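Can a machine sort my junk drawer yet?

Posted in February, filed under Workshop

I fix old radios and thermostats at home, and the part I like least is the sorting. Boards go in one bin, screws in another, dead batteries in a jar by the door. So I keep an eye on whether a robot could take that over.

The shop I do piecework for, Cutholm, has been reading up on the same question. Their people strip returned units and toss the circuit boards into bins, up to 500 a shift. A single-arm picker called Mushi was on trial there for 9 weeks. It did fine with flat parts in a tray. Anything with a cable still attached went to a person.

Two arms with real fingers are the newer idea. A board is awkward to pick up — thin edges, tall connectors, parts that snap if you squeeze them. Fingers can hold it by the sides, and a second hand could steady whatever it came out of. Home chores need the same thing. Folding a towel takes two hands, and so does getting the lid off a jar. I've watched 4 demos of towel folding from Judia and I'd still rather do my own towels.

My guess is that shop work gets there first. The table stays put, the bin is always the same bin, and the part is one of a few kinds. My kitchen isn't like that on any day of the year.
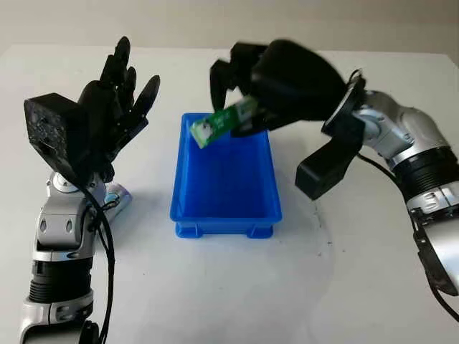

Curnisent wrote in to say that speed is the wrong thing to look at, and that a slow machine running all night would clear more boards than a quick one that needs a person standing by. I can go along with that for a shop. At home I'd want the dishes done before breakfast.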